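Bay check, plaid bay, Gernis props room, Brorkcombe. Same list as April, with my comments typed in as I went, so they do wander a bit. An x means I'm happy, a blank box means it's still open and somebody (probably me) owes it a visit.

## Floor and walls

- [x] **Floor wiped and free of grit.** I did this one on my knees with the flashlight held flat, which is the only way I ever spot anything on that beige veined pattern. Crumbs just vanish into it! Found one staple by the left wall and binned it.
- [x] **Wall panels fixed at every corner.** Pushed on each one with my palm and got no give. I still love the red plaid, and I still think it makes black things near the wall harder to see, so please look twice when you reach in.
- [x] **No sharp edges on the perforated holes.** Ran a cotton rag over the lower panels and it didn't snag.
- [ ] **Corner posts checked with the hex key.** Ran out of time. The key is back in the Trukico kit, by the way, so whoever borrowed it, thank you.

## Computer mice

- [x] **Casings whole, no cracks.** All good on the two black ones and the silver one. I squeezed each of them and listened for a rattle (very scientific).
- [x] **Battery doors shut and not corroded.** Opened what opens. If you ever see white crust in there, don't scrape it with a fingernail, put the mouse in the battery tub and wash your hands.
- [ ] **Everything not in use is on the tray.** The black pair, yes. The silver one lives on the floor far too often for my taste, and I'd like it up on the tray with the others when we're done for the day. 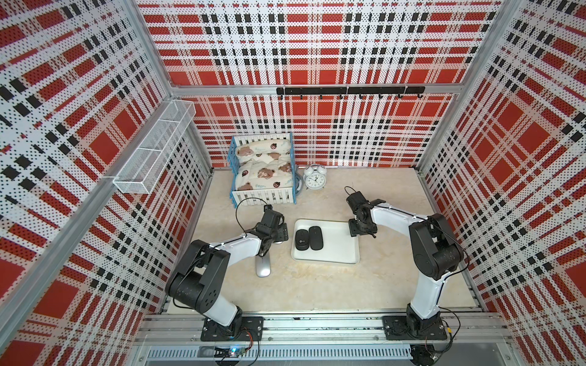
I know it sounds fussy, but a small smooth thing on a smooth floor is exactly what ends up under a shoe once it gets knocked off the front. Our slip log for the building has 7 entries in it and most of them are small smooth things. So that box stays blank until I've seen a full week of tidy evenings.

## Tray

- [x] **Rim free of chips.** Felt all the way along it, and the rounded corners too.
- [x] **Sits flat.** Pressed each corner in turn and it stayed put.
- [x] **Cleaned with the mild spray only.** Please not the orange stuff! It leaves a film, and then anything you set down skates.

## Hooks and basket

- [x] **Hook rack tight to the back wall.** Gave it a proper tug. I'd like it kept for light things, and there's a Sosa label going up next to it to say so as soon as I've worked out the wording.
- [x] **Hook tips blunt.** They're small, but you do lean in right past them, so I check each one with a thumb.
- [x] **Wire basket hanging level, no loose wire ends.** One end felt a little rough near the divider. I filed it and ran the rag over it again, and it's fine now.
- [ ] **Basket weight note posted.** Still missing, and it was missing in April as well. Sorry, that's on me. 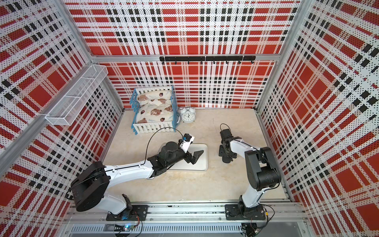
*Back wall and left wall: hook rack and wire basket, both empty, with the tray clear on the floor.*

## Toy bed and bedding

- [x] **Slats firm, no splinters or popped joints.** Wiggled the picket ends at both the head and the foot. It's a sturdy little thing.
- [x] **Bedding seams closed.** No stuffing coming out anywhere. The bears and ladybugs have held up really well given how often that set goes through the wash at 40.
- [x] **Nothing hidden under the blanket.** Always lift it. Always! I've found a pushpin in there before.

## Alarm clock

- [x] **Bells and feet tight.** Both bells checked by hand, and the feet as well.
- [x] **Alarm switched off.** I jumped out of my skin last time, so this is now a line on the list.
- [ ] **Clock moved forward from the back wall.** I'd like a hand's width behind it so you can lift it without scraping your knuckles on the panel.

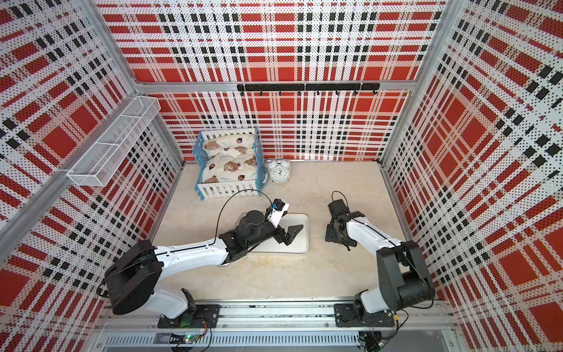 **Words and check marks by the Gernis props room inspector | 9 Dec 2023**

## Paperwork and leftovers

- [x] **Item tags match the list.** The full register is up to 4,000 lines now and I only did this bay's page, before anyone asks.
- [x] **Wipes restocked.** New box of 100 on the shelf outside. Please close the lid, they dry out in no time.
- [ ] **Open items copied to the Trukico sheet.** That's the corner posts, the silver mouse, the basket note and the clock. I'll type them in after lunch, and I'll bring the hex key back down with me when I do the posts.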